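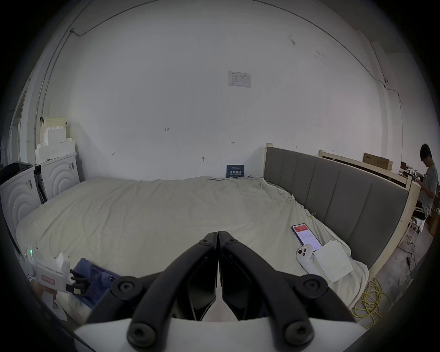 A gripper over the bed, with the headboard along the right.

Siiri Keskinen wants to talk about sleeves. She has spent most of January thinking about them, and she gets through half a cup of coffee before she mentions the robot at all.

"Everybody loves the big fold," she says. "But the sleeve is where you find out if your method is any good! It slides under, it bunches, it looks like part of the body of the shirt. A person sorts that out with two fingers and doesn't even look."

Keskinen and Umut Ersoy run the cloth handling study at Odham. Their idea is simple to say: let people do household chores with a gripper in each hand, record what the gripper sees, and train a robot arm on those recordings. The person never touches the robot, and the robot isn't even in the building.

I asked Ersoy why they picked a bed when a table would be so much easier. He lit up at that.

"Because a table is flat and hard, and it forgives you," he said. "A mattress gives. You press down to pinch the cloth and the sheet comes up with it. Our first model grabbed the sheet every other time. We were thrilled, because now we had a real problem to work on." 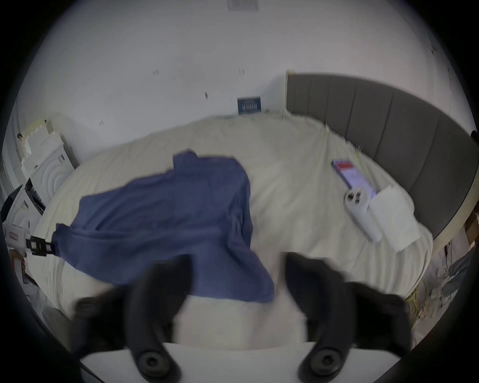
The fix came from Adhiambo Masanja, who joined the group last year and had been going through the recordings one by one. She noticed that people who were good at it hardly ever pinched straight down. They came in low from the side, slid one finger under the edge and lifted a little before they closed.

"It's a tiny thing, and they don't know they do it," Masanja told me. "I asked Yiğit to show me how he picks up a collar, and he described something completely different from what his hands did." (Yiğit Çınar, sitting across the room, did not argue.)

So they changed how they sorted the data. Recordings with that small lift went into their own set, 325 of them, and the model trained on that set first. Then it got everything else. In the next round of 60 tries on shirts it hadn't met, the arm took hold of the sheet 7 times. Ersoy still sounds a bit amazed when he says the number. 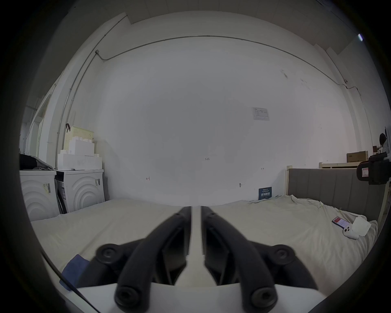 Does it work for anything besides shirts? Partly. Towels go well. Trousers are "a mess, a wonderful mess," according to Keskinen, and thin fabrics still fold over themselves in ways the model can't follow. She would like more people with more habits in the recordings, left-handers especially, and Masanja is putting together a list of 40 garments to try next, with a lot of hoods on it.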